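In defence of the box the bits came in

Posted Jan 5, 2022

I have been told, more than once and by people whose houses are a good deal tidier than mine, that the first thing to do with a new part for a bicycle is to throw away the box. Out with the packaging, they say, and then you can see what you're doing. I have thought about this over a great many cups of tea, and I'm afraid I think they are wrong, and I should like to spend a page or so saying why. 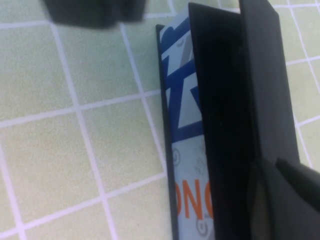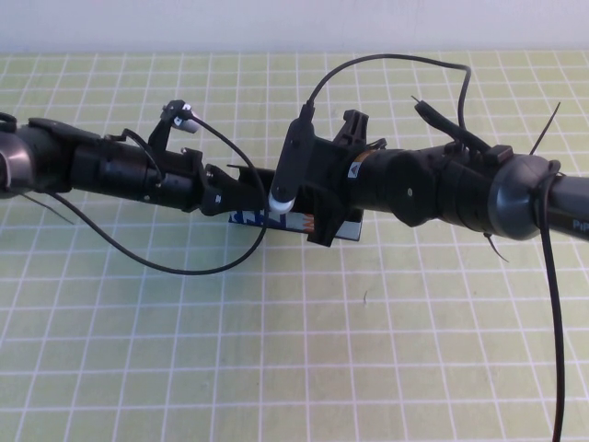
I came to handlebars late. For most of my life a handlebar was a bent tube with a brake at each side and, if you were lucky, a bell. You could strip one on the back step with a spanner and a screwdriver and put it all together again before the potatoes were done. The bars I work on now have clamps and brackets and cables in loops, and small parts clipped to other small parts, and each of those arrived in a box of its own with its own slip of paper folded up very small inside. If I threw out every box on the day it came I should be left with a drawer of black things that look exactly like other black things.

I know this for certain, for I have had that drawer. The year I put the Hubmann bracket on my old tourer I was in one of my clearing-out moods, and everything made of card went into the recycling by teatime. In June the bracket worked loose and I wanted to know which size of bolt it took. The size was printed on the side of the box. I tried 3 different bolts, rounded off the head of the last one, and then had to buy a whole new bracket to find out what I had once been told for nothing.

So now the boxes stay, at least while the job is going on. I keep them on the bench, down among the work (a friend of the shelf might disagree, but a box on a shelf is a box you have to get up for), and when I take a part out I try to put its old screws in where it came from. It does make for a crowded bench. My bench was crowded anyway, and I would sooner move a box aside with my elbow than go hunting for a washer on my hands and knees.

There is a fair case on the other side and I don't want to skip over it. Boxes breed. My neighbour still has one for a Troker lamp he gave away before the year 2000, and he can't tell you why, and his garage door no longer opens the whole way. I have been in danger of the same thing myself. My rule, such as it is, is that a box may stay until the bicycle has been ridden for 6 months without complaint. After that I cut out the panel with the sizes on it, write the name of the bike along the top and put it in an old biscuit tin, and the rest can go. The tin holds around 40 of these bits of card and still shuts, if you lean on it.

What I would really like is for the makers to meet us halfway. Mudia used to print the bolt sizes on the part itself, in letters you could read without fetching your glasses, and I wish the habit had spread. Until it does I shall go on keeping my cardboard, and my tidy friends can go on sighing when they come round to borrow the pump.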